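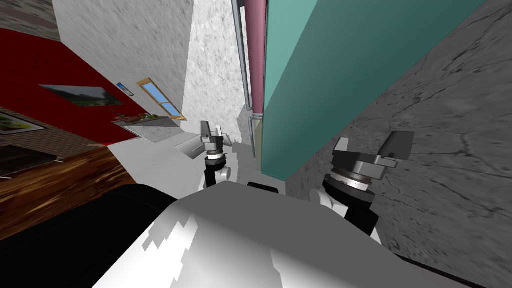
How long should the freestanding shelf unit stand before it is loaded?
Leave the Pevix unit empty for 30 minutes after the wall strap is tightened, then check the level again before placing anything on the shelves.

Section 6. Leveling and anchoring the Pevix shelf unit

Read this section through before starting. The unit must be fully assembled as described in Section 5, with all cross braces fitted and the back panel seated in its groove.

Tools required: spirit level, Phillips screwdriver, drill, pencil, tape measure. The hex key is in the Fikre hardware bag.

6.1 Positioning

1. Move the unit to its final place with two people. Lift by the side frames. Do not lift by the shelves.
2. Leave a gap of 30 mm between the back panel and the wall. Baseboards thicker than this need the Barnov spacer kit, sold separately.
3. Check that doors and drawers nearby open fully.

Note: On carpet, stand the unit in place overnight before leveling. The feet settle into the pile and the first reading will be wrong.

6.2 Leveling

1. Place the spirit level on the bottom shelf, side to side.
2. Turn the front feet with the hex key until the bubble is centered. Clockwise raises the corner.
3. Turn the level front to back and adjust the rear feet.
4. Repeat both readings on the top shelf. If top and bottom disagree, loosen the cross braces a half turn, push the frame square, and tighten again.

CAUTION: Do not extend any foot past the red line on its thread. If more height is needed, use a solid packing plate under the foot.

6.3 Fitting the wall strap

1. Find a stud behind the unit and mark its center at the height of the upper strap slot.
2. Drill a pilot hole and drive the long screw through the wall bracket until the bracket no longer turns.
3. Feed the strap through the slot and into the buckle.
4. Pull until the slack is gone. The frame should not lean toward the wall. If it does, release the buckle and start this step again.

WARNING: The unit can tip if it is used without the wall strap. Do not use drywall anchors in place of a stud. For masonry walls, see Appendix B.

6.4 Loading

Load the bottom shelf first and work upward. Spread the weight across the full width of each shelf. The limit is 440 N per shelf, evenly spread. Items over 200 mm deep should sit with their heaviest side toward the wall.

Check the strap and feet every six months, and whenever the unit is moved.

Replacement feet and straps are ordered through Grumunow parts service. Quote the code stamped inside the left side frame.

Section revised 09/04/2026, H. Kawaguchi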